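Category: Talks & Memories

NOTES – family history evening, 60 min incl. questions

Start with the kitchen. Grandmother Felicja Szczepańska, the house at Plititz, 67 steps up from the river road. We counted them every summer, never got the same number until Dad chalked it on the wall. (Pause, let people settle.)

Then the train. Bielecka to Andside, change once, sandwiches gone before the change. My sister sick in Uncle's hat. DON'T tell the long version.

Saturday-night games – no, say evening games, we played all week. Spillikins on the oilcloth. Loser fetched coal. Felicja cheated, everbody knew.

Slides 1 and 2, keep moving.

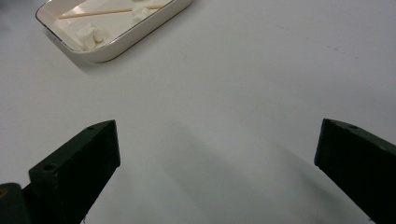
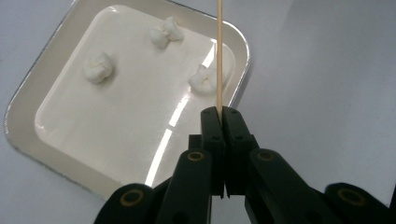
Slide 1: tray with thin wooden stick. Slide 2: tray, popcorn.

Popcorn at Christmas only. Pan lid rattling, dog under the table. Ask who had a popcorn pan at home – hands up, wait for a story or 2, no more.

Next the letters. 343 of them, shoebox on top of the wardrobe, mostly weather and hens. Read the February one, the frozen pump. Slow down here, I always rush it. Skip the bit about the cousin, his daughter may be in the room.

Her last summer at Vorari. Short. She sat by the back door and named the neighbors' children as they went by, got most of them wrong, they answerd anyway.

Questions. If none, tell the hat story after all.

Water. Glasses. Leave the letter copies on the table by the door.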